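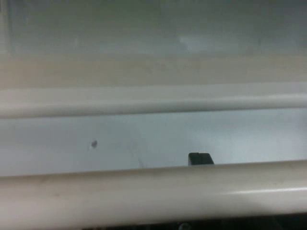
How much free counter space does a drop-down toaster oven need?

Enough for the body of the oven, the air gap given in its manual, and the full length of the open door, plus a place to set down a hot dish.

Ultow Issues Baloch Layout Sheets for Countertop Ovens in Shared Kitchens

TRARKAMDEN, 26 January 2026 - Ultow, a supplier of planning and care documents for small kitchens, today released the Baloch series, a set of printed layout and cleaning sheets for countertop toaster ovens used in shared kitchens. The sheets apply to ovens with a glass door hinged along the bottom edge. They cover placement, loading, unloading and routine care.

The series follows a review of 61 shared kitchens in Trarkamden and Canatholm. The review recorded the position of the oven, the depth of the work surface, the travel of the door and the items kept within reach of it. The most frequent fault was a door zone used for storage. In those kitchens, bowls, boards and utensils had to be moved before the oven could be opened fully.

Placement

Each Baloch layout sheet divides the work surface into a body zone, a door zone and a landing zone. The body zone is the footprint of the oven plus the clearance stated by its manufacturer at the sides, rear and top. The door zone is the area covered by the door when it is fully lowered, including the handle. It is to be kept clear whenever the oven is in use. The landing zone sits beside the door zone and holds a heat-resistant mat.

The standard layout is drawn for a table 60 centimeters deep. On a shallower table, the oven may be turned so that the door opens along the length of the surface. The sheet gives a separate drawing for this arrangement. The oven feet must stand fully on the table in either case, and the power cord must not pass under the open door.

Warning stickers and rating labels are to be left in place and readable. If an oven is moved against a wall, the label data should be copied to the space provided on the back of the sheet.

Loading and unloading

Mixing and serving bowls stay outside the door zone. A bowl may be placed in the oven only if it is marked as oven-safe by its maker. Plastic bowls are excluded at all settings.

Baked goods are placed on the rack in a heat-resistant dish, centered from side to side. The rack is to be seated on the side rails before the dish goes in. The user should check that the rack is level, then close the door with one hand on the handle. The open door is not a shelf - dishes are moved straight from the rack to the landing zone.

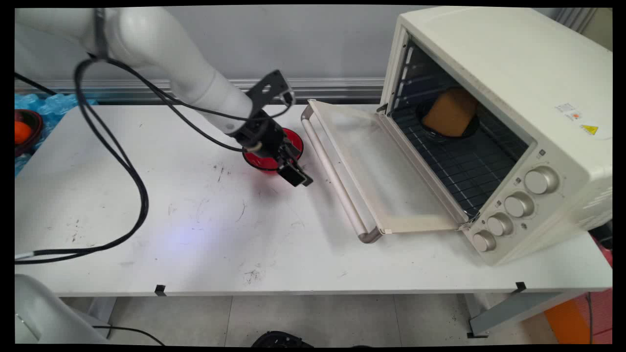
Toaster oven with door lowered, dish on the wire rack, and a red bowl on the tabletop.

Care of surfaces

The cleaning sheet treats the oven exterior and the tabletop as one job. Light-colored plastic and painted parts show brownish smudges and scuffs sooner than dark parts do, and the same is true of white table surfaces. The procedure is as follows.

Switch the oven off, unplug it and let it cool completely.

Wipe exterior surfaces with a soft cloth dampened in water and mild dish soap. On rounded parts, work along the length of the part.

For marks that remain, hold the damp cloth against the spot for 90 seconds and wipe again. Do not use steel wool, scouring powder or a blade.

Clean the gaps behind rails and handles with a dry, narrow brush before using a damp cloth. Debris left in a gap tends to smear when wetted.

Dry all surfaces. Leave the door lowered until the cavity and the inner glass are dry.

A scuff that does not change after two passes should be treated as wear and noted on the sheet. It does not need further cleaning. Cracked glass, a loose hinge or a door that will not stay level should be reported, and the oven taken out of use until it has been checked.

Format and availability

The Baloch series consists of four sheets, printed on both sides on coated stock. Two cover layout, one covers loading and one covers cleaning. The sheets can be fixed to a wall or cabinet door and wiped with a damp cloth. Zone outlines are also supplied at full scale on paper, for marking out a table before the oven is put in position.

Ultow will supply up to 600 sets in the first print run. Kitchens that took part in the review will receive theirs first, and remaining sets may be ordered through the Ultow office in Trarkamden. A supplement on shelf-mounted ovens is planned for July.

About Ultow

Ultow prepares layout drawings, labels and care sheets for small and shared kitchens. It has offices in Trarkamden and Canatholm.

Press contact: Ultow Publications Desk, Trarkamden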